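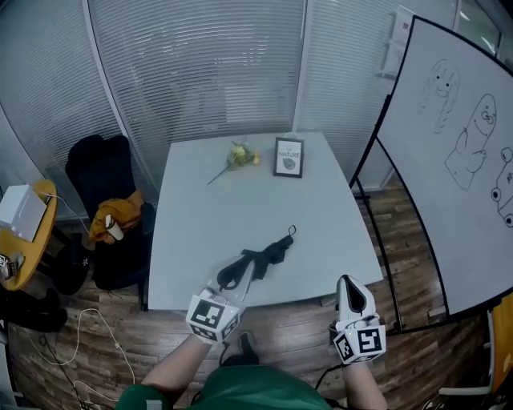
Ondarero Training Centre
First Aid at Work, Unit 4: Bleeding and the Contents of the Kit
Handout for participants, version of 05/05/2018

4.1 What we cover in this unit

In Unit 3 you practised the recovery position. Now we continue with external bleeding, and with the materials you will find in the workplace kit. Please read sections 4.2 and 4.3 before the practical part. Section 4.4 is for reading at home.

4.2 Severe bleeding

Put on the disposable gloves if they are within reach. Do not lose time looking for them in another room.

Press directly on the wound with a dressing or a clean cloth. If there is an object in the wound, leave it there and press on both sides of it.

Ask another person to call the emergency number. If you are alone, call yourself and put the telephone on loudspeaker, so that your hands stay on the wound.

When the blood comes through the first dressing, many participants want to take it off and look. Please do not do this. Check that you are pressing on the right place, put a second dressing on top and press harder.

Help the person to lie down and cover them with a coat or a blanket. They should not eat, drink or smoke.

4.3 Small cuts and grazes

Wash your hands, then rinse the wound under clean running water. Dry the skin around it with gauze. Cotton wool leaves fibres in the wound and we do not use it. Ask about allergy to plasters before you open one.

4.4 The kit

The kits at the Cakano and Thambiah sites have the same contents, but the Thambiah kit is kept in the corridor behind the reception. In both you should find sterile dressings in two sizes, triangular bandages, eye pads, tape, gloves, blunt scissors and a foil blanket.

Look at the expiry date on every sterile packet. A packet which is torn or has been wet is no longer sterile, even if the date is good. In our check last October we opened 71 kits, and the item most often missing was the scissors.

Write each item you use on the card inside the lid. Replacements are ordered from the Ornirmont store, extension 2233.

4.5 To prepare for Unit 5

Find out where the nearest kit is at your own place of work and who is responsible for filling it. Bring one triangular bandage with you, folded. We will use it for the arm sling.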